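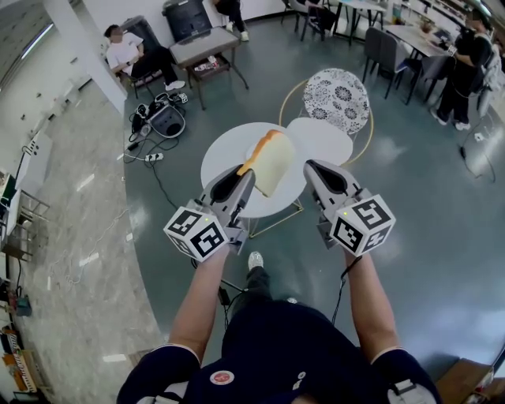
January, evening

Bread day again. One thick slice at a time on the round white table, the one with the thin gold legs. I like that table well enough, though it is small for the job and crumbs go over the side if I am not careful. I swept at noon and again before leaving.

The loaf came from the Beneš bakery on the way in. The crust is good and brown, the inside soft, and a soft slice bends if it is held too hard near the middle. I did better holding it close to the crust. The last loaf, from the supermarket in Stanonwood, was cut thinner and tore more often. I paid more for this one and would pay it again.

My count for the month stands at 1,047. I had wanted to be further along by now, but I lost most of a morning waiting for the delivery from Monditz, and then the boxes had the wrong plates in them. They go back tomorrow. Today I did 148, a fair number for me.

The floor needs attention. There are cables on it and a power strip, and I have asked for a longer lead so it can all run along the wall. The chair with the gray flowers on its back is more comfortable than it looks — I had my lunch in it.

Shoulders sore, feet fine. Ate two of the leftover end pieces at home with butter and soup. Need to buy dish soap and a new broom, and call about the heating before it gets any colder.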